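Fachschule für Hauswirtschaft und Ernährung Wumside
Begleitskript zum Modul Küchenorganisation und Betriebshygiene
Stand: 11. März 2025

Kapitel 4: Spülgut, Abtropfen und Rücklagerung

4.1 Gegenstand und Einordnung

Das vorliegende Kapitel behandelt den Weg des Geschirrs vom Abräumen bis zur Rücklagerung im Schrank oder in der Schublade. Vorausgesetzt werden die Inhalte der Kapitel 2 (Reinigungsmittel und Dosierung) und 3 (Wasserhärte). Die maschinelle Reinigung in Bandspülanlagen wird nicht behandelt; sie ist Gegenstand des Aufbaumoduls am Standort Wudow.

Die Kursteilnehmenden sollen nach Bearbeitung des Kapitels in der Lage sein, einen Spülbereich für einen Kleinbetrieb zu gliedern, geeignete Abtropfvorrichtungen auszuwählen und die Arbeitsabläufe schriftlich festzulegen. Die schriftliche Festlegung ist Bestandteil der Modulprüfung.

4.2 Begriffe

Spülgut: Sämtliche Gegenstände, die nach Gebrauch der Reinigung zugeführt werden. Töpfe und Bleche gelten in diesem Skript als eigenes Spülgut und werden getrennt vom Tafelgeschirr geführt.

Unreine Seite: Bereich, in dem benutztes Geschirr abgestellt, von Speiseresten befreit und vorsortiert wird.

Reine Seite: Bereich, in dem gereinigtes Geschirr abtropft, geprüft und zur Rücklagerung bereitgestellt wird.

Standzeit: Zeitraum zwischen der Entnahme aus dem Nachspülbecken und der Rücklagerung.

Rücklagerung: Einordnen des trockenen Geschirrs an seinem festen Platz. Geschirr, das noch Restfeuchte aufweist, darf nicht rückgelagert werden.

4.3 Gliederung des Spülbereichs

Reine und unreine Seite sind räumlich voneinander zu trennen. Wo die Raumgröße eine Trennung nicht zulässt, ist eine zeitliche Trennung mit Zwischenreinigung der Arbeitsfläche vorzusehen. Der Arbeitsfluss verläuft in einer Richtung. Ein Zurückführen von gereinigtem Geschirr über die unreine Seite ist auch bei kurzen Wegen unzulässig.

Für die Übungsküche gilt die Aufteilung von links nach rechts: Abstellfläche, Vorspülbecken, Spülbecken, Nachspülbecken, Abtropffläche. In Betrieben mit Linkshändigen im Spüldienst kann die umgekehrte Aufteilung gewählt werden, sofern sie im Arbeitsplan vermerkt ist. Zwischen dem Nachspülbecken und der Abtropffläche soll der Abstand so gering sein, dass kein Wasser auf den Boden gelangt.

4.4 Abtropfvorrichtungen

Zu unterscheiden sind offene Geschirrständer, Abtropfroste und Abtropfmatten. Der Geschirrständer nimmt Teller senkrecht auf und beansprucht die geringste Fläche. Der Rost eignet sich für Schüsseln und Kochgeschirr, die mit der Öffnung nach unten aufgesetzt werden. Matten aus Textil sind ausschließlich für Gläser und nur bei täglichem Wechsel zugelassen.

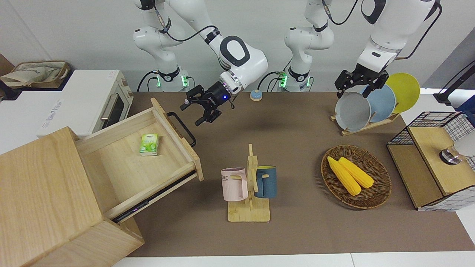 Die Wahl der Vorrichtung richtet sich zunächst nach der Menge des anfallenden Tafelgeschirrs und erst in zweiter Linie nach dem verfügbaren Platz. Zu kleine Ständer führen dazu, dass Teller übereinandergelegt werden und an den Berührungsflächen nicht abtrocknen. Ein Teller soll im Ständer so stehen wie der graue Teller in der Abbildung, nämlich aufrecht und mit frei zugänglichem oberem Rand, sodass er dort gefasst werden kann. Die Innenfläche wird bei der Entnahme nicht berührt. Bei tiefen Tellern ist jeder zweite Steckplatz frei zu lassen. Das Besteck wird in einem gesonderten Köcher geführt, dessen Boden durchlässig sein muss.

Im Übungsbetrieb kommt der Geschirrständer Modell Vader zum Einsatz, für den Kochgeschirrbereich der Rost der Ausführung Sabbagh. Beide sind nach Ende des Spüldienstes zu entleeren, zu reinigen und auf der reinen Seite trocken abzustellen. Kalkränder an den Auflagepunkten sind wöchentlich zu entfernen.

4.5 Standzeit und Prüfung

Als Richtwert für Flachgeschirr sind im Übungsbetrieb 30 Minuten Standzeit vorgesehen, für Gläser 20 Minuten. Der Richtwert ersetzt die Sichtprüfung nicht. Geprüft werden der Standring an der Unterseite, der Rand und bei Tassen der Henkelansatz, an denen sich Wasser am längsten hält.

Das Nachtrocknen mit dem Geschirrtuch ist nur mit frischen, heiß gewaschenen Tüchern gestattet. Ein Tuch, das auf der Schulter getragen, auf der Arbeitsfläche abgelegt oder zum Händetrocknen verwendet wurde, gilt als unrein. Für Gläser sind fusselfreie Tücher zu verwenden, die getrennt aufbewahrt werden.

Geschirr mit Abplatzungen, Rissen oder rauen Stellen am Rand ist auszusondern und in der Bruchliste einzutragen. Eine Weiterverwendung als Unterteller oder Ablageschale ist nicht vorgesehen.

4.6 Rücklagerung

Jedem Geschirrteil ist ein fester Platz zuzuweisen. Schwere Teile werden in Unterschränken oder unteren Schubladen gelagert, häufig benötigte Teile in Griffhöhe. Schubladen werden vor dem Einräumen vollständig geöffnet, damit die hinteren Reihen ohne Anstoßen belegt werden können, und danach unverzüglich geschlossen.

Teller werden nach Durchmesser getrennt gestapelt. Der frisch gespülte Bestand wird unten eingeordnet, damit der gesamte Bestand gleichmäßig genutzt wird. Tassen werden nicht ineinandergestellt. Schubladeneinsätze für Besteck sind herausnehmbar auszuführen und monatlich zu reinigen; der Termin für März ist dem Aushang zu entnehmen.

4.7 Berechnungsbeispiel

Ein Tagungshaus bewirtet mittags 100 Gäste. Je Gast fallen ein Suppenteller, ein Essteller, ein Dessertteller und ein Glas an, zusammen also vier Teile. Hinzu kommen 44 Teile aus dem Buffetbereich. Der Spülbereich ist somit auf 444 Teile auszulegen, Besteck und Kochgeschirr nicht eingerechnet.

Zu ermitteln ist anschließend, in wie vielen Durchgängen die Abtropffläche belegt wird. Maßgeblich ist die jeweils längere Standzeit, sofern Gläser und Flachgeschirr gemeinsam abgestellt werden. Der Rechenweg ist vollständig anzugeben.

4.8 Arbeitsauftrag

Erstellen Sie für den Spülbereich Ihres Praktikumsbetriebs einen Grundriss mit Kennzeichnung der reinen und der unreinen Seite. Tragen Sie die Laufrichtung ein und benennen Sie die vorhandenen Abtropfvorrichtungen. Begründen Sie schriftlich, ob deren Größe für die anfallende Geschirrmenge ausreicht.

Die Ausarbeitung umfasst höchstens drei Seiten und ist im Sekretariat der Fachschule abzugeben. Handschriftliche Grundrisse werden angenommen, sofern sie mit Lineal angefertigt sind. Kapitel 5 (Wäschepflege im Küchenbetrieb) wird gesondert ausgegeben.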